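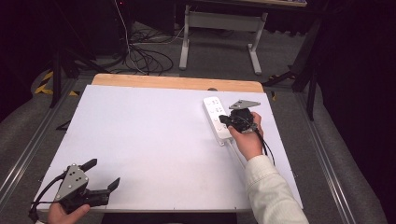

About Ondent

Ondent is a small planning office. We help workshops, schools and laboratories to buy equipment for robotics and automation, and to make a budget that still makes sense when the equipment arrives. We do not sell machines and we take no commission from those who do. Our clients pay us for our time, and the price is agreed before we begin.

The office started with one client, a technical school that had received a grant and had to spend it before the end of August. The school had chosen a good arm, but in the budget there was no line for tables, stands, cables or spare parts. We helped to write the second budget. After this, other schools asked for the same help, and then the first companies.

What we do

Most of our work is reading and calculating. A client sends us the offer of a supplier and we write a list of what is missing from it. Usually the missing things are small: fixings, power supplies, an extra set of grippers, transport, the days of training. Together they can change the total very much. We put them in one table with the main equipment, with a column for the first year and a column for the years after.

We also visit. It is difficult to plan a room from a drawing, and we like to see how people stand, where they reach and how long the cables must be.

Hand-held grippers and work tables

Since our project Plimel, a growing part of our work concerns stations where people handle ordinary objects with hand-held grippers. Buyers often compare only the price of the complete tool, and we ask them to look also at the parts which will be changed. On a gripper with two fingers, each with a black pad at its end, the pads should have their own line in the budget, and so should the fingers that carry them. We ask the supplier if threaded inserts like the brass-coloured ones in the finger arms can be replaced separately, or if the whole finger must be ordered again.
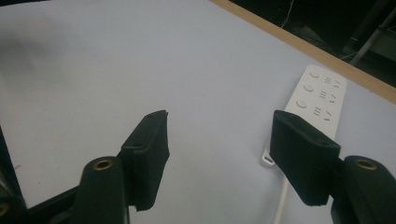
Objects for the table are the next thing that is forgotten in a budget. A client will discuss the tool for many weeks and then buy the objects in one afternoon from the nearest shop. We recommend to choose them early and to write down the exact model, so the same one can be ordered later. A white power strip with three outlets and a round button beside each is a useful choice, long and slim, with a cable that also takes its place on the table. On a pale top, a white object is also a good test for the lighting, and we advise to make this test before the lamps are paid.

How a project goes

First we have a call, which is free. Then we send a short offer. If the client agrees, the first plan is ready in 6 weeks, with all prices and the delivery times as the suppliers gave them to us. We mark clearly which prices are fixed and which are only estimated. For small purchases under 1,000 euros we do not make a full plan, but we are glad to read the offer and send our remarks.

After the delivery we come back once, to compare the plan with the real costs. The differences go into our own price list, which has at present 242 entries and is open to all our clients.

Who we work with

For stands, rails and frames we often ask for an offer from Drokent, and for tables from Baumgart. We always ask for at least one other offer as well, and the client sees all of them.

Contact

Please write to us through the form on the contact page. It helps us if you tell the size of your room, the date when the money must be spent and the equipment you already have. We answer in English and in German.

Page updated 3 May 2022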